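Ticket 908 - Vondow trainer: letters sent too close together after update
Status: Open, waiting on user
Product: Vondow (Morse practice program), with Griso paddle adapter
Opened by: Kwesi Quartey
Opened: 20/03/2022

Hello all, and thank you in advance for reading this, as I know it is going to be rather a long one. I have been using Vondow most evenings since October to get my copying speed up, and until the last update I would have told anyone who asked that it was the best thing on my computer. I have the character speed set to 25 words a minute, with a much slower overall speed so that I get a bit of thinking time between letters. After updating, the thinking time has gone. The letters themselves sound lovely and crisp, exactly as before, but they come tumbling out one after another and I can't keep up at all!

What I have tried so far:

Closed the program and opened it again. No change.
Moved the overall speed slider all the way down and back up. The number on the screen changes but the sound doesn't.
Unplugged the Griso adapter, in case it was confusing matters. No change.
Tried my wife's laptop, which still has the old version on it. Works perfectly, same word list, same headphones.

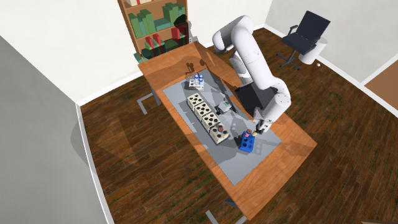 I should add that it only happens with word lists and plain text. If I choose the single letter drill, the gap is just as it should be. Callsign practice seems all right too, though I only did a few minutes of that before supper so please don't hold me to it. My word list is one I typed up myself and it has 244 lines in it, mostly common words with a few abbreviations and prosigns near the end.

Reply from Mai support desk

Hello Kwesi, and what a helpful write-up, thank you. The fact that the single letter drill behaves is a very good clue. That drill keeps its own timing, while word lists and plain text both take theirs from your saved profile. My guess is that your profile came across from the old version with the spacing value left blank, and the program is treating a blank as "same as character speed".

Could you try the following for me when you have a quiet moment?

Go to Settings, then Profiles, and make a new profile. Call it anything you like.
Set the character speed to 25 again, and type the overall speed into the box by hand. Please leave the slider alone for now.
Press Save before you go back to the practice page.
Load your word list and listen to the first few lines.

Your old profile will still be there, so none of your scores will be lost.

Reply from Kwesi Quartey

Well, we are getting somewhere. The new profile gives me my gaps back between letters, and I sat and copied two whole pages of it with a cup of tea, very happy indeed. But the gaps between words are now enormous. I could have made a second cup of tea in some of them. I went back and looked, and there is a separate box for word spacing which says 2 on my wife's laptop and is greyed out on mine, so I can't type in it.

I also found that if I delete the prosigns from the end of the list, the greyed-out box comes back to life. Put them in again and it goes grey. I did this three times to be sure, and it was the same every time.
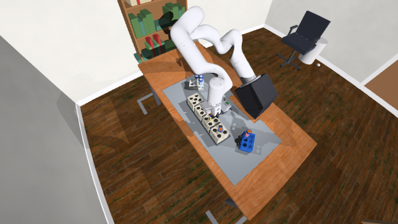

Robot arm over a desk with four drilled blocks on a mat

Reply from Mai support desk

Thank you, Kwesi, that is a proper bit of detective work. I have managed to get the same thing here by adding a single prosign to a short list, so it isn't your computer and it isn't the adapter. The new version looks for prosigns when it loads a list, and when it finds one it switches over to the Rurnow timing rules, which set the word spacing for you. It ought to ask first, and I have passed that on to the programmers.

For now, the simplest thing is to keep your prosigns in a second list of their own and practise them separately - a bit of a nuisance, I do realise. Could you let me know whether the word spacing stays put after you close the program and open it again? I'll leave the ticket open until I hear from you.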